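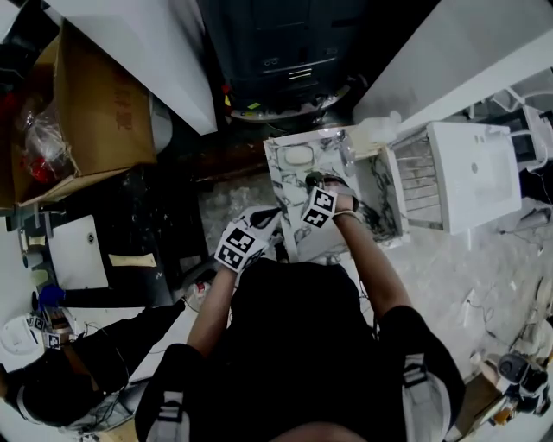

Fitting work on a small vanity cabinet with a marble-patterned finish. The gloves carry square black-and-white markers.

Automation of bathroom furniture assembly

Automation of bathroom furniture assembly is the partial transfer of fitting, fastening and handling tasks in the manufacture of vanity units, wall cabinets and sink bases from manual workers to robots. Panel cutting, edge sealing and drilling were mechanized early in most plants. Final assembly remained largely manual, as the parts are heavy for their size, scratch easily and vary from one order to the next.

Background

A vanity unit usually consists of a carcass, a top with a cutout, one or more doors or drawers, metal fittings and a ceramic basin. Ceramic shrinks unevenly in the kiln, and two basins of the same model can differ by several millimeters. Assemblers correct for this by hand, shifting the basin or the cabinet until the gap looks even. Fixed-program robots handle such variation poorly.

Demonstration recording

One approach is to record skilled workers and use the recordings to train a robot controller. The worker wears gloves with square printed markers whose position and angle can be read by cameras. The cameras register the path of each hand, the grip and the order of operations. Marker blocks on the back of the glove add bulk, and workers generally need several shifts before their pace returns to normal. Tasks done close to the floor are harder to record than bench work – the worker's own body often hides the markers.

Use at Danudstead

The Borbély plant at Danudstead, which makes vanity units for hotels and rental housing, introduced demonstration recording in April under production engineer Imre Szénási. The first phase covered 11 operations, among them hinge mounting, faucet fitting and placing the basin. A total of 2486 recordings were made, of which 595 were rejected, mostly for hidden markers or interrupted work. The control software, Usari, was set up by a team from the company's second site at Stestunthorpe.

Hinge mounting and the driving of back-panel screws were automated first. Basin placement was tried and returned to manual work. The robot could lower the basin without damage but could not judge the gap along the wall side, and about 588 units had to be refitted.

Effects on work

The number of assemblers at Danudstead did not change in the first phase, but the content of the job did. Repetitive fastening took up a smaller part of the shift, while inspection, refitting and fault clearing took up more. Kneeling and bending were reduced less than planned, as most low-level tasks stayed manual.

Pay was the main point of dispute. Assemblers had been paid partly by the piece, and recording slowed them down. Shop steward Stellan Bakke argued that recorded work was training work and should be paid at the instructor rate. The plant agreed to a flat hourly supplement for recording shifts. A second demand, that workers be able to withdraw their own recordings on leaving the company, was accepted only for recordings not yet used in training.

Job rotation was also revised. New hires now start at the manual stations and move to the automated line later – the reverse of the original plan – so that they can recognize a badly seated hinge or a strained panel before they are asked to supervise a robot.

See also

Industrial robot
Learning from demonstration
Motion capture
Piece work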